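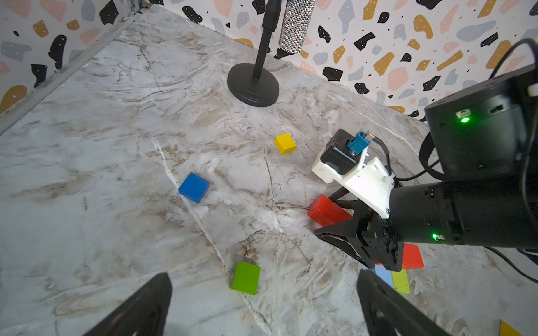 Foire aux questions – projet Cliltik

Que cherchez-vous à montrer ?
Qu'une politique apprise à deux bras tient encore quand on change le décor. Ranger des cubes, un enfant de trois ans y arrive ; il demande moins de subventions.

Combien de démonstrations ?
3 015 enregistrées, 2 321 gardées. Les autres relèvent du tâtonnement, surtout le mien.

Pourquoi des caméras aux poignets ?
La vue fixe perd les blocs derrière les pinces. Celle du poignet en perd aussi – mais pas les mêmes.

Et les résultats ?
312 essais sur décors inédits, dépouillés par Bronwyn Kerslake. Le tableau paraîtra en juillet, relecteurs permettant.

Le code est-il ouvert ?
Oui, sauf le pilote des bras. Écrire à Glenys Ormsby, qui répond par ordre d'arrivée.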